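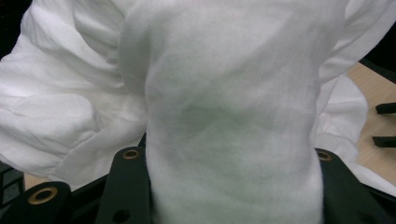

I'm trying to settle on one way to fold the big white throws we use in the front room, and I would like to hear how other people do it. We have a few, all the same plain white, bought to cover the couch and the two chairs. They measure 66 by 90 inches according to the tag they came with. The trouble starts when one comes out of the basket. If I pick it up by the middle I get a bunch like the one in the photo, long soft folds running every which way, and no corner that I can find. With a striped blanket you can follow a stripe until you reach the end of it. With plain white, one side looks the same as the other, and I go around and around the thing before I find a corner. Last Sunday it took me 20 minutes to do the whole stack and they still came out crooked. They have to fit on a closet shelf that is 22 inches deep, so a loose pile is out.

I also fold on the dining table, and I'm not sure the table is helping. The cloth slides on it. Does anybody fold on the bed or the floor instead?

pinecellar

oatmeal_lid

Bed, always. The bedspread grips the cloth a little and it stays where you put it. I spread the throw out completely flat, get the four corners out to where they belong, then fold in half the long way, in half again, and then in thirds from the short end. With yours that should come out well under your shelf depth.

As for finding a corner, don't pick it up by the middle. Put the whole heap down, run your hand along the outside until you feel an edge, and then follow the edge with your thumb and finger until it turns. You can do it with your eyes closed. I don't look for the corner at all.

thirdshift_mo

I don't agree on the bed. It's too low for most people, and by the third throw your back knows about it. A table is the right height. If the cloth slides, put a bath towel under it, or fold so the weight stays on the table and nothing hangs over the side. It only slides when part of it is hanging.

I worked in the laundry of a small hotel in Gurkstead for a few years and we did everything on a table. Nobody folded anything on a bed there except the sheets that were already on it.

pinecellar

The hanging part makes sense. Our table is narrow and a good part of the throw is always over the side. I'd been blaming the finish. It's a pale wood with a bit of a sheen to it, and I wipe it down with Drevurano, which leaves it slick for a while. 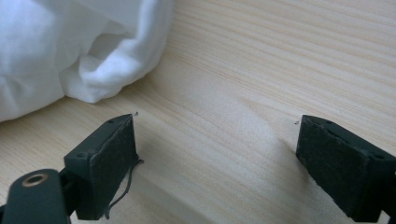
The wood I fold on, with the white cloth bunched up to one side.

Can I ask what the hotel did about the corners? I tried feeling along the edge this morning and it works, but I ended up with two corners from the same short end and thought I had the long side. Then I folded it the wrong way and had to start over.

thirdshift_mo

Two of us did the big pieces, so it wasn't a problem. One person takes two corners, the other takes two corners, and you walk toward each other. When I was on my own I put a mark on the hem. A few stitches of colored thread at one corner, on the underside. Laundry pen works too but it fades, and on white you have to look for it.

With a marked corner you know where you are right away. Go from the mark along the long side to the next corner, hold those two together, and let the rest drop. It finds its own fold.

For the slick table, stop using the polish on folding day. Wipe with a damp rag and let it dry.

brackenhall

I'll say something different. Why fold them at all? Ours go in a deep basket next to the couch, rolled or just dropped in. They come out soft and full and they don't have a crease down the middle. When you fold a thick white throw and leave it under three others for a month, the fold line shows every time you spread it out on the couch, and on white it shows as a gray stripe in the evening light. People have asked me if it was dirt.

If the shelf is the only place you have, then I understand. But a basket from Boateng costs less than the time you're putting into this.

oatmeal_lid

The crease goes away in a day if somebody sits on it. And a basket on the floor picks up dust and dog hair. For white I would never.

brackenhall

We have a lid on ours and no dog.

pinecellar

I thought about a basket, but the front room is small and there's a radiator where it would have to go. So the shelf it is. I'm interested in the gray stripe, though, because I have seen that. I took one throw back to the wash because I thought the fold had gotten dirty. I hung it by the window after and the line was only a shadow.

That brings up another thing. How do you tell if a white cloth is getting dingy or if it's only the light? In our front room the dips in the cloth look gray and sometimes a little green. The walls are a light green, which may be part of it. Out in the yard it looks perfectly white.

kettle_on_low

New here, but I can answer that one. Take a sheet of plain printer paper and lay it flat on the cloth, near a window, in the middle of the day. Smooth out the cloth first so there are no folds. Thick fabric makes its own shadows and you can't judge anything in a fold. If the cloth looks yellow or gray next to the paper, it's the cloth. If they both look a little green, it's your walls.

I do that a couple of times a year with our tablecloths. White curtains too.

About folding, I'm with the table people. I fold in half, then half again, and then I roll it from one end. A roll doesn't leave a sharp line, and it goes in at the front of a shelf with the round end showing. You can see how many you have left without pulling out the pile.

thirdshift_mo

Rolling is fine if you have the height. On a low shelf you get one row of rolls and a lot of wasted space on top. Flat stacks better. Measure first.

pinecellar

The shelf has good height, it's the depth that is short. I tried a roll after supper and it does go in, but only if I roll it tight, and then I'm squeezing all the air out of it. I'm not sure I like how it looks when it comes out.

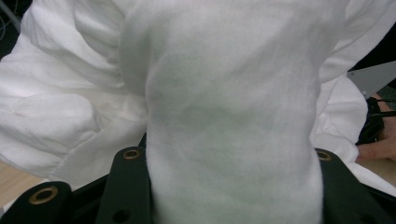 What I have been doing wrong, I think, is starting before the cloth is sorted out. I grab the nearest part and try to make the first fold from there, and by then there's a wad tucked in on one side that I don't find until the end. Tonight I did it the slow way. I put the heap down, found an edge, followed it to a corner, checked that it was the long side, and shook the throw out once before laying it on the table. The first one still took a while. The second went better. I kept the middle of it on the table and brought the hanging parts up one at a time, and it didn't slide, polish or no polish.

I'm going to sew the corner marks in. Does the color of the thread matter? I have red and navy.

oatmeal_lid

Not red. I did red on a white bathrobe and it bled in a warm wash and left a pink dot. Navy might do the same. Use a tan or a light gray if you have it, just dark enough to see.

thirdshift_mo

We used red for years with no bleeding. It depends on the thread. Wet a bit of it and press it in a paper towel before you sew. If there's no color on the paper it will be fine. Light gray on white underneath a fold, you might as well not bother.

kettle_on_low

You can mark it without color at all. Sew a small loop of white tape or ribbon at the corner and you'll feel it when your hand goes past. That fits with the way you're already doing it, by touch. Keep it short or it catches in the washer. Mine wound itself around the agitator in our old Bralance and tore a corner off a tablecloth.

brackenhall

That would put me off loops.

kettle_on_low

It was a long one, and I hadn't sewn it down at both ends. The short ones have been fine.

pinecellar

I like the loop idea better than thread, mostly because I fold these in the evening and the lamp in that room is not bright. I have some white twill tape left over from an apron. I'll do one throw first and put it through the wash with the rest before I do the others.

For the shelf I've gone with oatmeal_lid's way, on thirdshift_mo's table. Half the long way, half again, thirds from the short end. It fits with room to spare and the door closes. I put the rounded side facing out so I can pull one from the pile without the others coming along.

oatmeal_lid

Good. Swap the bottom one to the top when you put clean ones away. Otherwise you use the same one all winter and the rest sit there with a line in them.

thirdshift_mo

Clean ones go on the bottom, take from the top. Same thing with less lifting out.

oatmeal_lid

You have to lift the pile to put the clean ones on the bottom.

thirdshift_mo

You lift it once, and it's throws, they weigh nothing. Try it both ways on Sunday and see which one you keep doing.

pinecellar

I'll probably slide the clean ones in underneath. The closet door opens on the side where I can get a hand under the pile. Printer paper test is tomorrow around noon if the sun is out, and then I'll know if I need to wash them all again.

Back to top | Contact the moderators | Posts are copyright of their authors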